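Omevari Countertop Toaster Oven, White

Home / Kitchen / Small Appliances / Toaster Ovens

In stock. Ships from the Meltgate warehouse. Sold by Sekano Kitchen & Table.

Choose a finish: White / Charcoal
Quantity
Add to cart
Add to wish list

Overview

The Omevari is a plain toaster oven for people who want to heat lunch, brown a few slices of bread, or bake a small tray of something without turning on a full-size range. It has a glass door, metal racks inside, and three round knobs in a column on the right side. There is no screen, no app, and no clock to reset after a power cut.

We started carrying it for home kitchens, and it sells just as well to offices, studios, and shared houses. The controls make sense to someone who has never used the oven before, and that matters when a dozen people use the same one. You set the heat, set the mode, turn the timer, and wait for the bell.

The white finish is a true white, a little glossy on the front panel and flatter on the sides and top. It matches most white kitchenware closely enough that the two can sit next to each other without one looking yellow. The charcoal finish is the same oven in every other respect.

Controls

The top knob sets temperature. The middle knob picks the heating mode: upper element, lower element, or both. The bottom knob is the timer, and it also switches the oven on. If the timer is at zero, the oven is off, whatever the other two knobs say.

For times under five minutes, turn the timer past the ten mark first and then back to the number you want. Mechanical timers of this type are less exact at the short end, and winding past ten gives the spring enough tension to run properly. The timer ticks while it runs. You can hear it across a quiet room, and a few customers have mentioned this, so we mention it too.

The knobs pull straight off for cleaning. They are not interchangeable — the timer shaft is a different shape from the other two — so it is hard to put them back in the wrong order.

Racks and trays

The inside has two sets of side supports. Use the lower set for anything tall, such as a small loaf or a baked potato, and the upper set for toast and for browning the top of a dish.

Each oven is packed with:

2 wire racks
1 baking tray
1 crumb tray (already fitted under the lower element)
1 rack handle
Printed instructions

Slide the crumb tray out from the front to empty it. Let the oven cool first. Crumbs that sit for a few weeks will start to smoke, and this accounts for most of the calls we get about burning smells.

The Cuervo rack tray is sold separately. It is a flat tray with raised parallel rails, finished in white, and it is meant for the table or counter next to the oven. Rest a hot pan on it when you take the pan out, or use it to cool cookies and toast so the undersides stay crisp. It also works as a stand for a small dish that would otherwise leave a mark on wood. The Cuervo tray is not an oven part. Do not put it inside the oven, and do not use it over a flame.

Where to put it

Set the oven on a level surface that will take the weight without rocking. A sturdy table is fine. Some thin folding tables are not, especially the kind with a center hinge, where the oven ends up sitting over the weakest point.

Leave open space on both sides and behind, and keep the top clear. The top gets hot. Please do not store bread, paper towels, or mail on it, even when the oven is off, because sooner or later somebody will turn it on without looking. Curtains and blinds should be well away from the back and sides.

The cord comes out at the back. Plug it directly into a wall outlet. We do not recommend extension cords or power strips for any heating appliance, this one included. In a shared office, check what else is on the same circuit. A toaster oven and an electric kettle running together will trip many older breakers.

If the oven is going on a wood tabletop, a heat-resistant mat under it is a good idea. The feet hold the base clear of the surface, but a mat catches drips from the door and saves the finish from the small scratches that come with moving an appliance around. We stock mats in two sizes, and the smaller one fits.

Plan for somewhere to put hot things down, too. People measure for the oven and forget that the door opens forward and that a tray has to go somewhere once it is out. A table with room in front of the oven or to one side of it is much easier to work at than a narrow shelf.

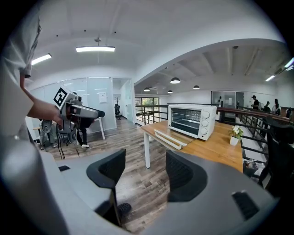 White toaster oven on a wood-top table with white metal legs, rack tray set out in front.

First use

Take out all the packing, including the cardboard strip behind the lower rack. Wash the racks and baking tray in warm soapy water and dry them. Wipe the inside with a damp cloth.

Then run the oven empty on both elements, at the highest setting, for 14 minutes with a window open. There will be some smell and possibly a little light smoke as the coating on the elements burns off. This is normal the first time. If it continues on the second or third use, stop and call us.

Cleaning

Unplug the oven and wait until it is cold.

Glass door: dish soap and a soft sponge. For baked-on grease, a paste of baking soda and water left on for 20 minutes will usually lift it. Do not use a metal scraper. Do not splash cold water on hot glass.

White panels: a damp cloth is enough. Avoid bleach and abrasive powders, which dull the finish and will show up as cloudy patches in daylight. Tomato sauce and turmeric should be wiped off the same day.

Racks and baking tray: sink only. The racks will survive a dishwasher but they lose their shine, and the tray may spot.

Heating elements: leave these alone. Food stuck to an element will burn off.

Shipping and returns

Orders placed before noon leave Meltgate the same day. The oven ships in its own printed carton with an outer box over it. Keep both until you have run it for the first time. If it arrives with a cracked door or a bent rack support, send us a picture of the damage and the outer box, and we will replace the oven.

Unused ovens can be returned within 20 days. Once an oven has had food in it we can't resell it, so used ovens are accepted back only for a fault.

Spare parts

Crumb tray — in stock
Wire rack, single — in stock
Control knob, white, timer — in stock
Control knob, white, temperature or mode — in stock
Baking tray — in stock
Door glass — back in September
Rack handle — in stock

Questions from customers

Will it take a frozen pizza?
A small one, on the upper supports. Large ones need to be cut in half before cooking. Measure the box against the inside width in the instructions if you are not sure.

How many slices of toast at once?
Four slices of ordinary sandwich bread on one rack. Turn them halfway if you like both sides even.

Can I use foil?
On the rack or lining the baking tray, yes. Never on the crumb tray and never touching an element.

Is there a light inside?
No. In a bright room you can see the food through the glass well enough. In a dim kitchen you will want to open the door and look.

Does the door stay open by itself?
It stays open when lowered all the way. Partway down it will swing shut, so lower it fully before reaching in.

Is the Cuervo tray included with the white oven?
No, it is a separate item in both finishes. Add it to the same order and it ships in the same box.

Can it be built into a cabinet?
No. It needs open air on all sides.

You may also need

Cuervo Rack Tray, White
Heat-Resistant Mat, Small
Omevari Replacement Wire Rack
Long Oven Mitts, Pair

Phone support is open from 9 a.m. For parts questions, have the model label in front of you. It is on the back of the oven, to the left of the cord.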